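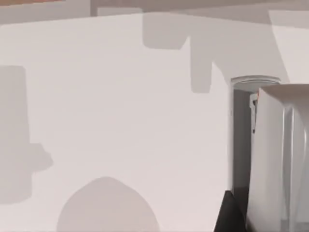
A pale tabletop with soft gray shadows.

Mosine Exchange: notice to account holders on the move of Bondel tokens to the Brorham network. Please read the full thread before sending any funds. (1/7)

Deposits and withdrawals of Bondel on the old network will close at 2 p.m. Eastern. Trading against dollars will stay open during the move. Open orders will remain on the book unless the account holder cancels them.

Balances held at Mosine will be converted at a rate of one to one. Account holders do not need to take any action, and no fee will be charged for the conversion.

Tokens held in a private wallet are a separate matter. Owners must use the conversion page run by the Bondel project. Mosine cannot convert tokens that are outside its custody — and cannot recover tokens sent to an old deposit address after the close.

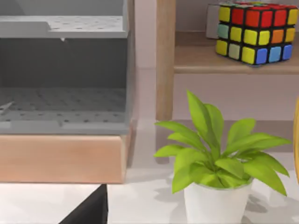
Potted plant, shelf unit and Rubik's cube.

New deposit addresses will appear in each account once the network has been tested. The minimum deposit will be 200 Bondel. Smaller amounts will not be credited.

The withdrawal limit for accounts at the basic level will be 700 Bondel per day through the end of April. Verified business accounts keep their present limits. Customers who store tokens with Vestergaard Custody should follow the instructions sent to them by that firm.

Mosine staff will never ask for a recovery phrase or password, by message or by telephone. Reports of suspicious contact may be filed through the help desk in your account menu. Further notices on Bondel will be posted in this thread. (7/7)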